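Mon 29 June

Team Skatureo reported for duty at nine, on a summer morning when sensible students were asleep or at the lake. The demo for the Cindodero is in November, and in April that sounded like another geological age. It does not sound that way now. The others picked the team name while I was in the restroom, and I've stopped asking what it means.

The task this year is called Table Service. You get two arms, two hands and some paper cups, and you have to bring the cups together, stack them, and leave the stack standing. A child can do it. The rule book runs to 16 pages, four of them on the definition of "standing." If a cup leans, there's an appeals process.

I was down for hand practice in the morning, meaning grip commands at the keyboard, typed one at a time, until I could close the fingers without feeling like I was shutting a car door on somebody. I have a heavy touch. It's been remarked on. My first fix was to lower the closing speed so far that you could have made toast in the meantime. My second was to put it back.

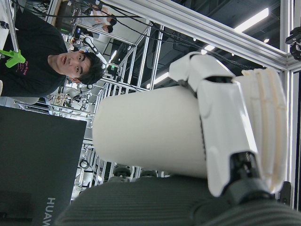
White hand, white cylinder. It does look like it means it.

Solid things are easy, and I could grip solid things all day and go home feeling like a genius. A paper cup has opinions. Squeeze it a little too much and it turns into an oval, and an oval won't go inside another cup, and then you're reading page 11 about "deformation of service items." We started the month with a sleeve of 200 cups. I went looking for the rest of it before lunch and found a depressingly short sleeve.

Lunch was the burrito place. I got the one I always regret.

Afternoon was table work. I wrote the approach part of the program, where the arm comes in low and to the side and then turns the wrist. On my laptop it's a lovely motion. I showed it to my mother and she said it looked like someone reaching for the last cookie, and I took that as praise. On the table it's more of a shove with good intentions. The numbers in the log are fine, so the trouble is either the calibration or me, and I've spent two hours ruling out the calibration.
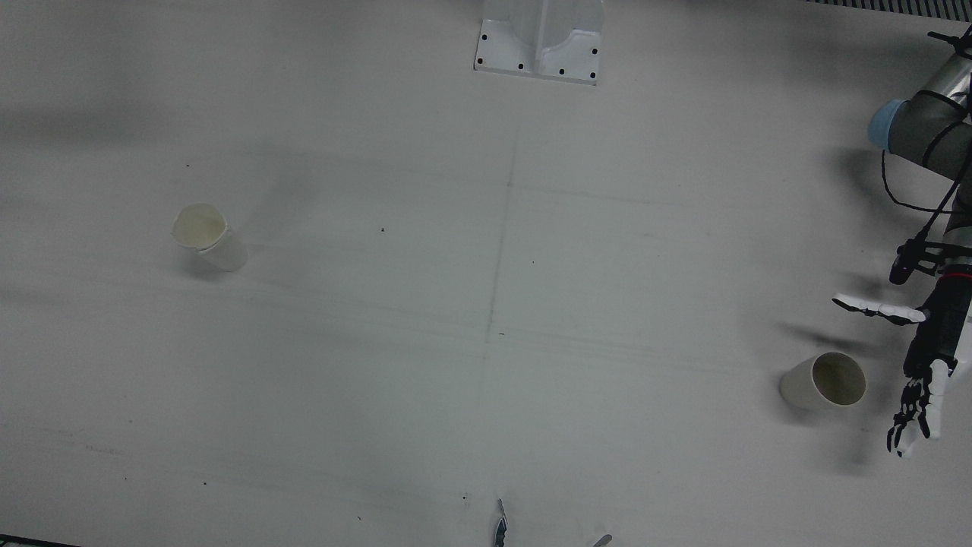 One up, one down. Half credit, if there were such a thing as half credit.

Checked the rules again. There is no half credit.

Things to fix, so I don't lie in bed composing this list at 2 a.m.: the approach height (too low, I think, though I thought too high on Friday). The wrist turn should start later. The log should save under a name other than "test_final_new," of which there are several. Also somebody has to write to the Hegedűs people about spare finger joints before they close for vacation, and by the look everyone gave me, that's me.

We got another stretch at the hand before dinner, and I worked on opening and closing the fingers one after another. That isn't in the task at all. I told the team it was good for smoothness. It's mainly good for looking at, and after an afternoon of cups I felt I'd earned it.
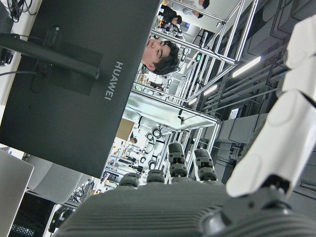 Fingers and thumb, with a supervisor peering over the monitor.

Run number 222 went into the log at the end of the day. I'd hoped for something nice on such a handsome number. I wrote "see notes" in the result column and then didn't write any notes.

The Sesavthorpe team has posted that they're stacking three high. Good for them. I watched the clip four times, looking for a lean.

Tomorrow I start with the wrist, and I'm bringing my own lunch.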